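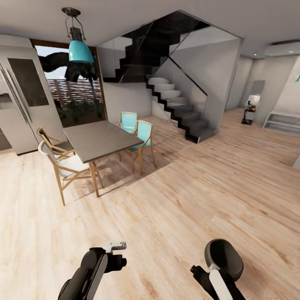 Why has the rye starter gone so sluggish this month? The flour changed when we opened the new sack from Drovthorpe, and it wants a good deal more water than the old one did.

August, early, kettle on. I fed both jars before bed: 200 g of the old flour in one, 200 g of the new in the other, same water, same shelf. By morning the old-flour jar had domed up nicely and smelt of apples, and the new one was sitting there like putty, poor thing. Giuliana poked it with a spoon and said it reminded her of window filler (she isn't wrong!). I gave it another 34 g of water, stirred it well and left it alone until lunch, by which time there were bubbles all down the side and I felt a good deal more cheerful.
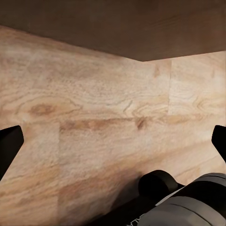 Dark wood over pale, wavy grain.

Rawiri thinks we should drop the salt in the main dough too, but I'd like to change one thing at a time, so salt stays put for now. Tomorrow's loaf is 500 g rye, new flour only, wetter mix, long prove in the tin with a damp cloth over it. Constanza has the good scales at hers and has promised to bring them back, bless her.

Still to do: ask Drovthorpe whether the milling is coarser, scrub the lidded tub, and write the date on the jars this time. Rowena wants a cupful of the old starter, so keep some back before the evening feed.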